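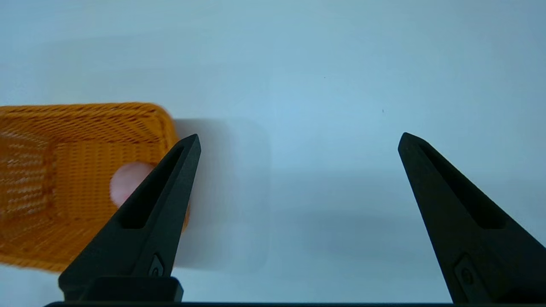
How do I clean a woven basket without wrecking the rim?

Print this page | E-mail this page

posted by saltbox_porch, 2021-10-13

Hi all, I've been reading this site for ages and finally have something to ask. I have an orange woven basket that I bought at the Tremwood flea market back in February for 3 dollars, and I love it way more than you should love a basket. It lived by our back door for months holding gloves and dog leashes, and now I want to move it to the living room as a catch-all for small toys. My niece visits a lot and everything she owns is small and round and rolls under the couch.

So it needs a proper cleaning first, because by the back door it picked up everything. Mud dust, dog hair, the crumbs of I don't know how many dog biscuits. I've had the brush attachment of the vacuum over it and that got the worst out of the bottom. What it didn't get was the fine gray stuff that sits down between the strands, and you can feel it when you run a finger along the top edge. It's not awful, it just bugs me.

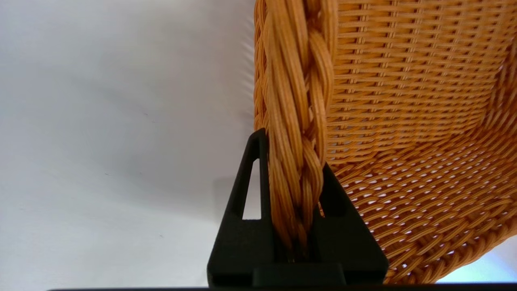
My other problem is that I can't tell what the thing is made of. The flea market lady said rattan, my sister says it's plastic, and I go back and forth depending on the light. It has a bit of a shine to it. The part I'm scared of is the top edge, that thick braid like a rope, with all those skinny strands laid side by side and bundled over each other. Dust loves the grooves between the bundles. If I go at it with a stiff brush, am I going to pull strands loose? And if it IS real rattan, can I put it in the tub or will it turn into a sad noodle?

I already own a bottle of Bolel (the spray for outdoor furniture, not the floor one) so if that's safe I'd love to use it up. Otherwise tell me what to buy. Also, is there any trick to keeping it from sliding around on a smooth table? I don't want to glue anything on that I can't take off again.

Thanks in advance, and sorry for the length!

Print | E-mail

mudroom_marge

Oh I have so many of these! I've got baskets on top of the fridge, baskets in the bathroom, one really big one I keep other baskets in — so I've cleaned a few.

First find out what it is. Turn it upside down and look for a spot on the bottom where a strand ends. Real rattan or any other plant stuff looks a little hairy or splintery at a cut end, and the color usually isn't the same all the way through if it's been dyed. The synthetic kind has a clean end, same color right through, and it feels kind of slick. You can also put one drop of water on the underside and leave it for a few minutes. If the spot goes darker, treat it as a plant. If the water just sits there in a bead it's either synthetic or somebody varnished it, and in both cases a damp cleaning won't bother it.

Please don't do the thing with the lighter and the hot needle that people tell you to do. I did that once and now I have a basket with a hole in it.

Now the cleaning. If it's synthetic:

Vacuum again, but hold the nozzle on the outside and tap the inside with your other hand. You want to push the dirt back out the way it came in. Then put a squirt of ordinary dish soap in a bowl of warm water and use an old soft toothbrush. On the flat walls you can go in any direction you like. On the braid you go WITH the strands, following the twist, and you do one bundle and then move on to the next. If you scrub across them you catch the edges and that's how you get the fuzzy loops sticking up. Rinse it with the shower hose, shake it hard outside (stand back from your windows, ask me how I know) and let it dry upside down on a towel.

If it's a plant, same toothbrush and same direction, but only damp, and don't soak it. Open window, no direct sun, leave it until the next day. A hair dryer on cool works for the grooves if you're impatient like me.

I'd leave the Bolel alone for this one. I haven't used that spray on anything indoors and if little kids are going to be handling toys out of it, I'd stick to soap that I know rinses off.

For the sliding, get the rubbery mesh they sell for kitchen drawers and cut a piece a bit smaller than the base. Nothing to glue. I have it under a tray that used to wander all over the dresser and it stays put now.

Print | E-mail

ferrylane29

just hose it off. mine is from Rodrigues Home & Garden and it's been on the deck for 3 summers, rain and everything, I've never once cleaned it and it looks fine. If it falls apart get another one, it was three bucks

Print | E-mail

saltbox_porch (follow-up)

Thank you both! I did the bottom-of-the-basket check and the one strand end I could find looks clean and the same color through, and my water drop just sat there. So my sister wins and I will be hearing about it at Thanksgiving. I'm still going to be gentle with it.

I've got it on the white table in the living room to see how I like it there, with one of the little pink balls in it as a test toy. The sides are low and lean outward so you can see right in, and a toddler can see right in too, which I'm hoping means she'll find things without dumping it all on the floor. My worry now is whether the sides are TOO low. One ball is fine. I don't know about a whole pile of them. If anybody has a good idea for a liner or some kind of divider, I'd take it, as long as it doesn't hide the weave completely.

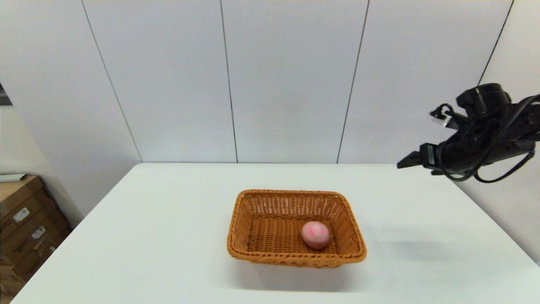
trarkovley_thrifter

Coming at this from the liner side, as the toothbrush advice above is good and I'd follow it.

I line shallow baskets with plain felt. Put the basket on a sheet of paper, trace around the base, then cut the felt just inside your line, since the floor is usually smaller than you'd guess once the walls are in. Lay it in loose. It keeps crumbs from working down into the bottom, balls don't roll as fast on it, and you can pull it out and shake it. I buy mine off the remnant table at the fabric place in Trarkovley, but any craft store has it.

For a divider I'd use a strip of stiff cardboard covered in the same felt, cut to the width of the basket so it wedges in. Make it a hair too long and trim it down until it fits snug. Don't force it though, flared sides will spread if you jam something in there.

As for too low, I'd only fill it to just under the rim and put the rest of the toys somewhere else. Swap them out when she gets bored. And wait until it's completely dry before any felt goes in, or you'll have a musty smell that takes forever to get rid of.

Print this page | E-mail this page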